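How long do you boil corn that's been in the fridge a few days?

Asked by Maarja Jõgi
2,202 views

I bought a big bag of corn in July when it was cheap and I've still got a pile of it. The first night it was so sweet! Now it's kind of starchy and I keep boiling it longer hoping it'll come around.

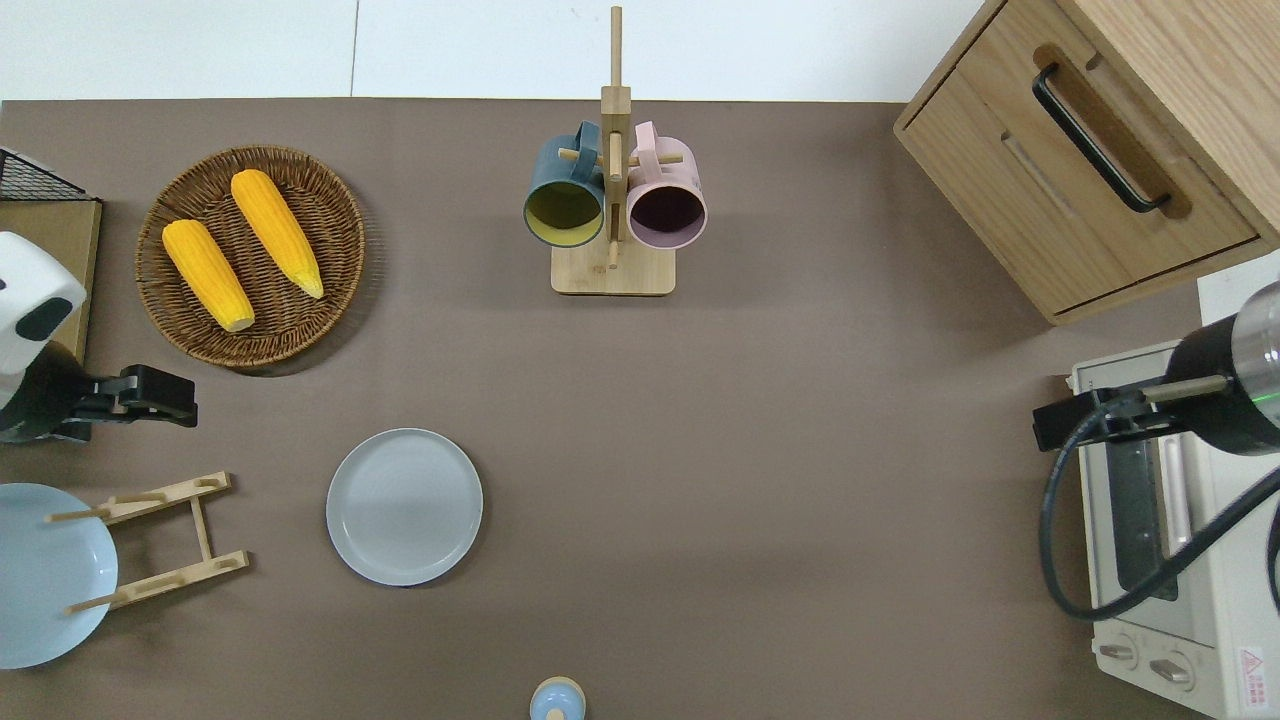 My mom did hers for 40 minutes with salt in the water and swore by it, but mine comes out chewy. Do I go shorter? Does the salt matter? I'm feeding my in-laws at 6 pm so quick answers are very welcome.

3 answers

Raghavendra Poduval
Way shorter. Once the water is at a full boil, drop the corn in and give it five minutes, maybe seven if the ears are fat. Past 10 you're just toughening it. I skip the salt and put a spoonful of sugar in the pot – it helps older corn a lot. Butter and salt go on at the table. If it's still starchy after that, cut it off the cob and make chowder, you won't notice.

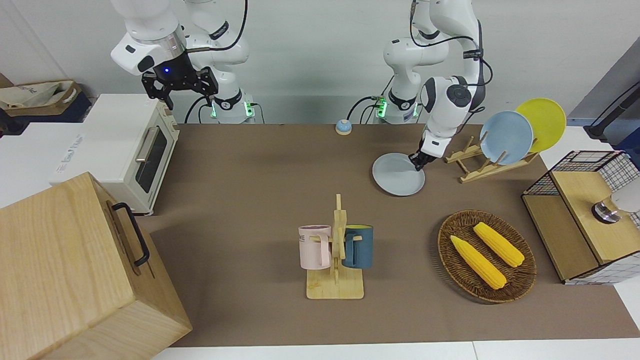
Kamath Home Cooks Club – Vegetables & Sides

Oh, and keep the husks on in the fridge next time. I used to shuck the whole bag the minute I got home and it dried out so fast.

Arnel
grill it

Clokitz
I do mine in the microwave, husk on, four minutes for one ear. Let it sit a bit before you peel it, the steam is no joke. Never tried it with old corn though so no promises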